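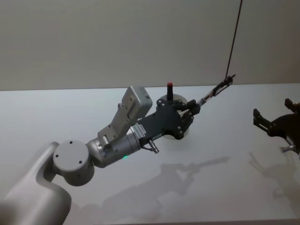 Thijs Michiels has been cutting his own bills in half, more or less, and he'd love to tell you how. He runs the billing desk at Clurnow, a small water company outside Londmont, and he spends his Mondays on the phone with people who can't work out why they owe what they owe. I met him for coffee and asked what he'd fix first in an ordinary house. "Paint," he said, which threw me! He means pale paint, a light gray wall or a white tabletop, anything that bounces the daylight around so you leave the lamps off till supper.

Home | Money | House | Interviews | Search

3 min read

Then we got to water, his real love. His own bill came to $161 last spring, and he took it personally. "I tell people all day to check the toilet," he said, "and mine had been running since Christmas." He put food coloring in the tank, waited, and there it was in the bowl. A new flapper cost him almost $2 (he kept the receipt, and yes, he showed me).

I asked about the big stuff - new boilers, new windows, all that. He made a face. A neighbor on Koster Street spent $680 on a fancy shower system and still takes the longest showers on the block. Thijs would start with the dripping faucets and a timer from the kitchen drawer.

"Read your meter at bedtime and again when you get up," he told me. "If it moved and you didn't, call somebody."

I tried it that night and mine had moved, so I'm waiting on a plumber from Mirnance as I type this up. His March bill, by the way, was $42. He'd brought that one along too, folded up in his wallet behind his library card.

Contact us | Copyright, all rights reserved | Back to top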